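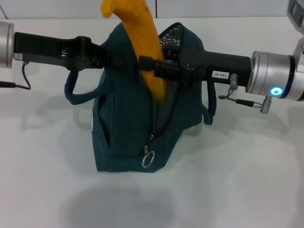 Can I compare two sets of fingers without fitting them again for every run?
Fit one set to each arm and leave both in place until the full series is finished. Swap them over once, between the first half of the series and the second.

4. Comparing grippers on the Costello bench

This section covers side-by-side trials of two grippers with the Naladgate controller. Read section 3 (mounting and cabling) first. You will need the Farkent test sheet and a soft item to grip, such as a fabric bag.

4.1 Before you start

1. Switch off both arms at the controller and wait for the fans to stop.
2. Check that each gripper is seated squarely on its wrist. Tighten the four screws in a cross pattern.
3. Check the cable at each wrist. It should hang free, with enough slack for a full turn of the joint.
4. Write the number of each gripper on the test sheet, under L or R.
5. Switch on and home both arms.

CAUTION: Keep hands away from the table while the arms are homing. The fingers open fully at the end of the move.

4.2 Holding a fabric edge

1. Place the bag upright between the arms with its mouth facing up.
2. Load the program HOLD EDGE and set the force on both grippers to level 3.
3. Bring the fingers to the fabric with the jog keys. Close the left gripper first, then the right.
4. Draw the arms apart in small steps until the mouth stays open. Stop as soon as the fabric pulls flat between the fingers.
5. Start the timer and leave the arms still for 200 seconds.
6. Enter H (held), S (slipped) or D (dropped) for each side.
7. Do 11 runs, swap the grippers over and do 11 more.

Note: Thick seams give a better grip than single cloth. Use the same spot on the bag for every run – a strip of tape helps.

Note: If one side slips in the first run, do not raise the force on that side alone. Change both and begin the series again.
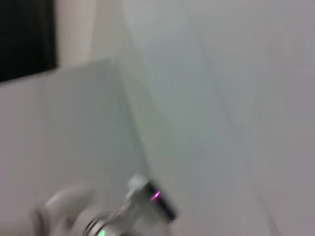

Issue 3, page 21

4.3 Wrist camera check

The wrist camera is used in 4.4 to judge how far the fingertip has moved. A picture taken while the arm is travelling will be blurred and cannot be used for this.

1. Open the camera page on the controller and choose the arm you want.
2. Move the arm until the fingertip shows against a plain, light background.
3. Jog the arm at the slowest speed and watch the picture. The fingertip should stay in the same part of the view throughout.
4. Stop the arm. Wait for the picture to settle, then press SAVE.
5. If a saved picture is still blurred with the arm stopped, check the camera bracket for play and repeat from step 2.

CAUTION: Do not adjust the bracket with the arm switched on.

Bracket screws and spare finger pads are listed under Karklow parts in section 7.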